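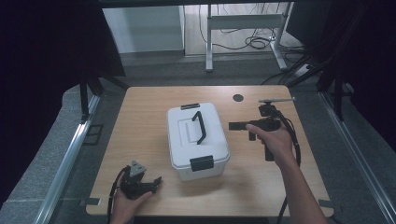
Uterari : corpus de petites annonces pour objets de maison

Version 2, mise en ligne le dimanche 21 mars 2021

Présentation

Uterari est un corpus de textes courts en français. Il contient 2 943 annonces de vente ou de don pour des objets d'usage domestique : boîtes, tables, lampes, vaisselle, petits meubles. Les textes viennent du bulletin de quartier Barros, dont les éditeurs nous ont donné l'autorisation écrite de réutilisation. Le corpus est destiné à l'étude du vocabulaire des contenants et des matières. Il peut aussi servir pour un cours de lexicologie.

Contenu du dépôt

annonces.tsv : les textes, une annonce par ligne
lexique.tsv : 248 noms d'objets, avec le genre et le pluriel
etiquettes.tsv : les étiquettes de catégorie
GUIDE.txt : les consignes d'annotation
LICENCE.txt

Tous les fichiers sont en UTF-8, et le séparateur est la tabulation. Dans la première version, certaines lignes avaient un point-virgule comme séparateur ; cette erreur est corrigée.

Colonnes du fichier annonces.tsv

id : identifiant, stable entre les versions
texte : le texte tel qu'il est paru, fautes comprises
type : vente, don ou échange
objet : le nom principal, sous la forme du lexique
matiere : la matière nommée par l'auteur de l'annonce, sinon vide

Annotation

Chaque annonce a reçu jusqu'à cinq étiquettes. L'annotateur travaille seulement sur le texte et ne doit pas deviner une information absente. Si l'annonce dit « boîte avec son couvercle », on met les étiquettes CONTENANT et FERMETURE. Si elle dit seulement « boîte », on met CONTENANT. Le mot « bac » est traité comme nom séparé, même quand l'auteur l'emploie pour une boîte fermée.

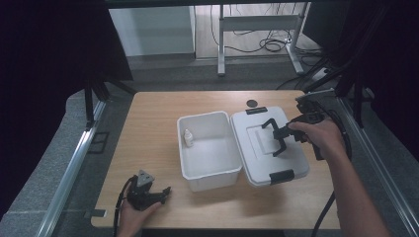
Fig. 1. CONTENANT et FERMETURE : boîte blanche ouverte, couvercle à côté.

Les mots « caisse » et « coffret » ont demandé beaucoup de discussion. Nous avons gardé le choix de l'auteur de l'annonce, et le lexique donne un renvoi entre les deux entrées.

Pour les matières, nous distinguons la matière et la couleur. « Bois clair » reçoit MATIERE et TEINTE ; « table claire » reçoit seulement TEINTE. Les noms d'essence (chêne, hêtre, pin) sont notés comme ils sont écrits, sans vérification.
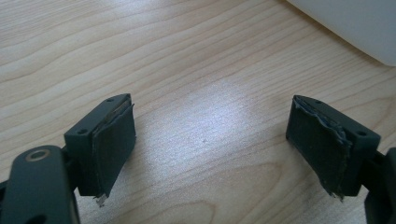 Fig. 2. MATIERE et TEINTE : bois clair, veines sombres en diagonale.

Données personnelles

Les numéros de téléphone, les adresses et les prénoms sont remplacés par les marques TEL, ADR et NOM. Les prix sont conservés. Si vous trouvez une information personnelle oubliée, merci d'ouvrir un ticket avec l'identifiant de la ligne, sans recopier le texte.

Limites connues

Le bulletin paraît moins souvent en juillet, donc les objets d'été sont peu représentés. Les annonces de Mimerstead, rédigées en partie en anglais, ont été retirées. L'orthographe n'est pas normalisée, et une recherche du mot « boîte » doit inclure aussi « boite ».

Lecture des fichiers

Le script Bukine lit les tables et vérifie les identifiants :

bukine verifier annonces.tsv etiquettes.tsv

Un message s'affiche pour chaque étiquette sans annonce correspondante.

Licence

CC BY 4.0. Merci de citer le nom du corpus et le numéro de version.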